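3月 作業ノート(Drukier同期検証)

朝、Broltovの新CEO就任の知らせが社内に回ってきた。後任はBjarke Vídalín。「製品に集中する」とのこと。前任も同じことを言っていた気がする。こちらの関心は、ノート同期APIの保守が続くかどうかだけ。発表文には一行もなし。

10:20 Drukierからの移行を再実行。対象2,451件、うち343件で更新日時が移行日に書き換わる。前回と同じ件数なので偶発ではなさそう。先方サポートの返事は「次の版で改善予定」。次の版がいつかは書いていない。 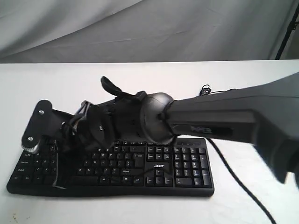 日時を別欄に退避してから流す案を試す。343件のうち44件はそれでも直らない。添付つきのノートに偏っているように見えるが、まだ断定しない。Hailuさんは文字コードを疑っている。私は懐疑的。

14:05 44件から2件抜いて手で比較。本文は一致、添付のハッシュも一致。違うのはタグの並び順だけ。これが原因とは思えないが、ほかに差がない。 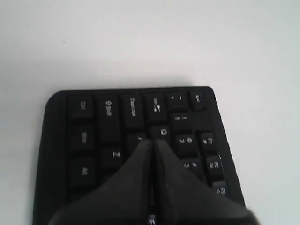

経営交代で料金体系も変わるという話がBranau側から出ているが、出所不明なので計画には入れない。契約更新の判断は保留。エクスポートは毎晩回し続ける。

残り:タグ順を揃えて44件を再投入。ログは共有の移行フォルダ。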